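Sulto Automation Open Day – Planning and Review Meeting

Minutes, February

Meeting opened 2:05 p.m. in the upstairs room. Present: chair, open day coordinator, two members of the handling group, software lead, facilities, safety officer, minutes secretary. Apologies from the Vera liaison, who sent written comments, taken under item 4.

1. Minutes of the previous meeting

Accepted with one correction. In item 6, "Derkov cell" should read "Derkov bench". The Derkov cell was withdrawn from the program in January and did not form part of the open day.

2. Matters arising

2.1 Signs. The old signs still pointed to the east stairs. New signs were printed and put up before doors opened. Closed.

2.2 Extension leads. Facilities had asked for all leads on the demonstration floor to be tested and tagged. Done, except for two leads brought in on the morning by exhibitors. See item 6.

2.3 Parking. The arrangement with the neighboring site held for the day. The neighbors have asked for longer notice next time. Coordinator to write to them.

3. Attendance

The coordinator reported 1,885 registrations and 1,836 visitors through the door. The door figure comes from the turnstile and includes people who left and came back in. The software lead asked whether re-entries could be separated out. They cannot with the present turnstile. The 1,836 figure will be used in the report, with a note.

421 feedback forms were returned. Most were filled in on paper at the exit. The online form had a broken link until late morning and will be checked earlier in future.

The busiest period was between 11 a.m. and 1 p.m. The corridor outside the Sani room was full for most of that time and the fire door had to be cleared twice. The safety officer wants a one-way route through this corridor. Agreed in principle – facilities to draw up a plan.

4. Comments from Vera

The written comments were read out. Vera was satisfied with the space and the power supply. Three points were raised:

(a) The talk on gripper maintenance started 20 minutes late and ran into the first bench demonstration. Visitors had to choose between them.

(b) The floor was too loud for spoken explanation at the conveyor. Vera suggests a headset or a printed sheet.

(c) The handout described the conveyor as fully automatic. Loading is done by hand. The handout is to be corrected before it goes on the website.

All three points accepted. On (b), the meeting preferred a printed sheet on cost grounds.

5. Demonstrations

5.1 Conveyor and sorting. Ran all day with one stop of 15 minutes for a jammed guide rail. The rail had been adjusted the evening before and the locking screw had not been tightened. A check of guide rails is to be added to the morning start-up list.

5.2 Derkov bench. Screw-driving demonstration. Visitors could follow the torque readings on the wall display, but the text was too small to read from behind the barrier. Software lead to change the layout and drop the two columns that are used only for logging.

5.3 Card handling. The handling group reported on the table-top demonstration with trading cards and a wooden compartment box. Cards were chosen because they are thin, light and slippery, and a miss is easy for an audience to see. The group showed placing and picking at a table, with an operator using a handheld controller and a second member of staff at a laptop.

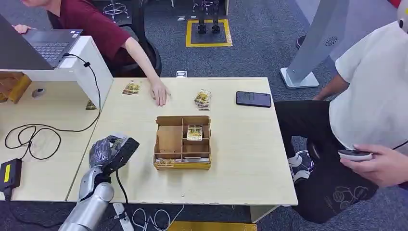 Card handling demonstration: the robot's hand over the table, with the compartment box and wrapped card packs.

The group considers the box a better choice than the flat tray used in earlier trials. The partitions give a clear target and an upright card can be seen from a distance. Picking from a stack remains the weak point, as the fingers tend to take more than one card. The group does not want to use a suction tool for this, as the purpose of the demonstration is to show work with a hand.

Visitors asked most often how much of the motion was under operator control. Staff gave different answers depending on which part of the session had been seen. A short agreed text is needed. The handling group will draft it and the software lead will check it.

The coordinator asked if visitors could be allowed to try the controller. The safety officer was against this without a physical barrier and a second stop button. Deferred to the next meeting, with a written proposal from the handling group.

6. Safety

No injuries. One near miss was recorded: a visitor stepped over the barrier tape at the conveyor to pick up a dropped phone. The conveyor was stopped by the attendant. Tape is to be replaced with rigid barriers on that side.

The two untested leads noted under 2.2 were found during the midday walk-round and taken out of use. From now on, exhibitors must hand in their own leads for testing the day before.

Cable routing at the demonstration tables was discussed. The safety officer asked for covers wherever a cable crosses a walkway, and for power strips to be fixed under table tops where the table design allows. Facilities to price both.

7. Budget

Spending was within the amount approved. Two invoices are outstanding, for barrier hire and for printing. The printing invoice is disputed – it lists a second run of handouts that was not ordered.

8. Any other business

The Sani room projector needs a new lamp. Facilities to order.

A request from a local school for a separate visit was received. Supported, subject to staff being available. Coordinator to reply with possible dates.

Actions

Coordinator: letter to neighbors; corrected handout; reply to school.
Facilities: one-way route plan; prices for cable covers and strip mounting; projector lamp.
Software lead: Derkov bench display; check of visitor text.
Handling group: draft visitor text; controller proposal.
Safety officer: start-up list, rigid barriers.

Meeting closed 3:40 p.m.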